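Reading daily loss claims from both sides: what counts as "confirmed"?

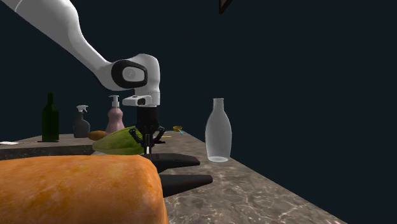
I am putting together a spreadsheet of equipment and personnel losses for the fighting along the Pratska river, using the daily statements from both ministries and the weekly count kept by the Cartwright tracker. The three sources never agree. For August the attacking side's ministry claimed over 3,000 enemy casualties, the defending ministry admitted 400, and Cartwright lists 300 by name. My categories are a mess as well, and one row can mean anything, the way one person would log a long green fruit on a counter as a papaya and the next would log it as a mango. Does "casualties" include the wounded in all three? And is there an accepted way to combine a claim, an admission and a named count into one figure, or should they stay in separate columns?
Posted by Samina Kazmi

Kylie Cosgrove
Keep them in separate columns. They measure different things and averaging them produces a number with no meaning.

In standard military usage a casualty is anyone lost to the unit: killed, wounded, missing or captured. Press statements are looser. Check the original-language text of each statement, because the English version often says "casualties" where the original says "killed," and sometimes the other way around. If the original gives no breakdown, code the row as "unspecified" and leave it there.

A ministry's claim about the other side is an estimate. It is usually built from unit reports added together, and two units firing on the same position will both report the result. A ministry's figure for its own side is normally a floor. It may leave out contractors, border troops and people still listed as missing. Read the footnotes if there are any.

A named count such as Cartwright's is also a floor, with a different bias. It depends on obituaries, cemetery records and local news, so officers and men from small towns tend to be overrepresented. It also lags. The August number will keep going up for months as names come in, so you need two date fields, one for date of death and one for date added. Save a copy of the list each time you pull it. If it only covers deaths, do not set it beside a killed-and-wounded figure without a note.

On ratios: people multiply deaths by three to get wounded. That is a rule of thumb from older wars. It moves with evacuation times and the type of fire, and I would not put it in a data column.

Grillen
Whoever is losing lies more. Take the two ministry numbers and split the difference, that's what I do and it comes out close enough.

Prallard
Agree with separate columns. I would add a source-type field (claim, admission, named) and a field for the area covered. The attacking ministry's statements usually cover the whole front and not only the Pratska sector, and that alone could explain a large part of your gap. Look at the first paragraph of each statement for the wording. If the area changes partway through the month, split the row at that date.

For equipment, use only items with a photo and a location, and record damaged, abandoned and destroyed separately. A vehicle that is towed off and repaired can appear in the lists twice. I found 6 of those in my own sheet when I sorted by location, and all of them had been entered under different dates.

Samina Kazmi
Thanks, both. I checked the statements, and the area wording does change partway through the month. I am redoing the sheet with the source-type and area fields and will leave the wounded column blank where the original gives no breakdown.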